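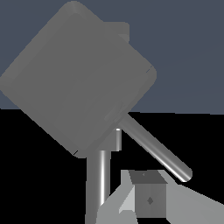
**Figure 4.** Simulated view past the gripper fingers, with the flat square grey part tilted above them and a rod running off to one side.

### 4.2 Learning the work again on a screen

By the time we came to Skedard, the fitters there had been talking about the robot for the best part of a year, and most of what they had to say was about a machine that had not yet been delivered. The workshop repairs and tests taps for public buildings in and near Tukis, and the job that was to be handed over was the endurance bench, where a repaired tap is opened and closed 500 times before it is allowed back out of the door. Until then it had been done by hand, in turns, usually with the radio on, and we were a little surprised (though perhaps we shouldn't have been) by how fondly people spoke of it. It was dull work, they all agreed on that, but it was also the part of the day when you sat down next to somebody.

The arm was rehearsed first in a simulation built for the workshop by Yazıcı, using a package called Hiladik. Management had expected the modelling to be a matter for the supplier alone. What happened was that the supplier kept ringing with questions that only a fitter could answer, such as how far a lever should travel before you call it open, or how stiff is too stiff, and after a few weeks of this it was agreed that five of the bench staff would spend two afternoons a week in the small office upstairs, going through the renderings and saying what they thought of them.

Figure 4 shows the sort of view they were given, and it took some getting used to. A person at the bench looks at a tap from above and slightly to the side, with both hands already on it, and here they were being asked to look out from behind a pair of fingers that weren't theirs, at grey shapes on a black and slate-blue ground. Several of them told us they spent the first afternoon tilting their heads. One fitter said it reminded her of feeling about under a sink, except that you had your eyes and had lost your hands, and the others took this up so readily that "under the sink" became the workshop's name for the close view. 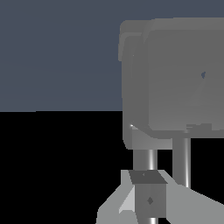 **Figure 5.** Another close view from the same simulation. Two rods come down from the underside of the large rounded part towards the gripper.

Ulla Grønli, the longest-serving of the bench staff, had been the most doubtful of the five, and she became the person the others waited for before they gave an opinion. Her interviews are the richest we have, and also the longest. Looking at views like the one in Figure 5, she would talk about approach: where she would want her wrist to be, whether you would come at a lever from the side or let it come to you, how a good fitter takes up the slack before putting any strength in. Very little of this had ever been written down at Skedard. She had taught it to apprentices by standing beside them, and she found it both flattering and rather tiring to be asked to put it into words for somebody else's software.

The plainness of the renderings cut both ways. With no colour or clutter to look at, the group argued about movement and contact, which suited the engineers very well. But the fitters missed the things they really judge by -- the feel of grit in a worn cartridge, a drip that starts late, the small complaint a tap makes when a washer is going -- and they worried, reasonably in our view, that what could not be seen on the screen would quietly stop being counted as part of the job.
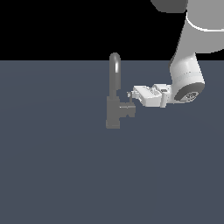 *Source: simulation rendered in Hiladik; reproduced with the permission of Skedard.*

The wider view was much better liked. With the whole tap standing there, its gooseneck spout and its lever, and the white arm reaching in from the side, people could at last talk about the bench as a place. They asked where the stool would go. They asked who would be allowed to stop the arm, and whether you could still reach across for the next tap while it was working, and whether a tap that failed would be logged under the fitter's name or the machine's. None of these questions had come up in the close views, and we noted in our November visit that the supplier had begun to open each session with a wide one.

As to what has changed for the staff, we would rather be cautious. Nobody at Skedard has lost a post, and the hours upstairs were paid at the ordinary rate, though it took a fairly awkward meeting to settle that. The bench turns have been cut back, and with them the sitting down together, and when we asked Ulla Grønli what she would tell another workshop in the same position she thought about it for a good while and said they should keep the radio on. The agreement on who signs off a failed tap was still in draft when we finished our interviews, and we return to it in Section 5.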